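# The Rokness Bedspread (newspaper print)

This is the one I get the most messages about, so it gets its own page at last.

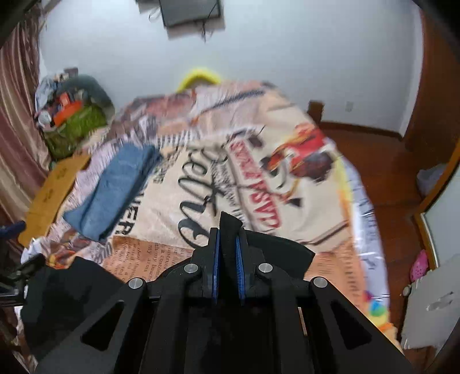 I started Promley because I was tired of plain bedding. Every shop in my town sold the same gray comforter and the same white duvet cover, and I wanted something on the bed that I could look at on a slow morning with my coffee and still find a bit I hadn't read yet. So when Araba Quaye came to me with her sketchbook full of old-looking headlines and poster lettering, I said yes before she had even turned the page!

It's a big, busy print done in the style of vintage newspapers and posters, with cream, orange, red, black and pale pink all fighting for space (in a friendly way). There's large black script lettering running on the diagonal, a slanted red banner with white letters, and blocks of tiny type that look like a page of writing. Please don't write to me asking what the story is about. There isn't one. Araba set the small text to look good from across the room, and if you lie there and read it you will get nonsense, though I've had customers tell me their kids love it for exactly that.

The border is the part I fought for. It's pale pink and white with small colorful motifs, and it hangs down over the side of the bed so you get a calmer edge after all that print. Our first version had the headlines running all the way to the hem and it made my eyes hurt.

## What goes with it

People get nervous about this and they shouldn't. Pick one color out of the print and repeat it somewhere, or go the other way and bring in something that isn't in there much. I like blue with it, even if it's just a towel folded on the bed for whoever is staying over. A bright yellow is nice too. What I would not do is put another big print right next to it, and yes, I am talking to Theophilus, who bought one from me and put it in a room with striped wallpaper. He says he's happy. Fine.

White sheets, cream sheets, a pale pink if you can find the right one (most are too sugary). Black pillowcases look sharp but they show every bit of lint, so be warned.

## Choosing a size

I get more size questions than anything else, so get a tape measure out before you order. Measure across the top of the mattress, then down the side to wherever you want the bedspread to stop. Do the drop on both sides if your bed stands out in the room, or just the one if it's pushed against a wall. Don't go by what the mattress label says. Mattresses have gotten so deep in the last few years, and a bedspread that hung down beautifully on my old bed barely covered the sides of my new one.

If you land between two sizes, go bigger. You can always tuck the extra in at the foot.

It comes in 2 sizes, Regular and Wide, and they have the same print at the same scale. That means the Wide shows more of the pattern and the big lettering doesn't get any bigger. It also means the headlines won't land in the same place on both, in case you're buying a pair for one room. Send me a note with the order if that matters to you and I'll try to pick two that look good together.

## Washing

Cool wash, by itself the first time, with a gentle detergent. Turn it print side in. I hang mine over the banister overnight because I don't have a line, and it's ready by breakfast in summer and more like lunchtime in March. You can tumble it on low if you have to. Skip the bleach, even the "color safe" kind, and if you spill coffee on it (I have, on the orange part, where you really can't tell) dab it with cold water right away and leave it alone until wash day.

Ironing isn't something I do to a bedspread. If yours has fold lines from the parcel, spread it out on the bed and give it a night.

## Price and how to order

The Regular is $97 and the Wide is a bit more; the current price shows up when you pick it in the drop-down. We had 600 made in this run, and I'd like to sell those before I even think about another color. Nii Agyeman packs the orders and he is much neater than I am, so they arrive folded properly.

You can send it back if you hate it. It's a loud thing and I know a screen doesn't always tell you how loud. Keep the tags on, don't let the dog sleep on it, and write to me first so I know to look out for the parcel.

## Things people have asked

**Does it come with pillowcases?** No, it's just the bedspread. Araba is working on a plain case with only the border pattern on it and I've seen a sample I like a lot.

**Is there a right way up?** Sort of. Some of the lettering reads from the foot of the bed, but the pieces go at all sorts of angles, so if you put it on the other way I doubt anyone will notice. Tatu, who has had hers the longest, swaps it around every time she changes the sheets so it fades evenly. I should really do that too.

**Can I use it as a throw on a sofa?** Sure! Fold it in half first or you'll be sitting on a mountain of fabric.

**Will you do it in green?** Ask me again when these are gone.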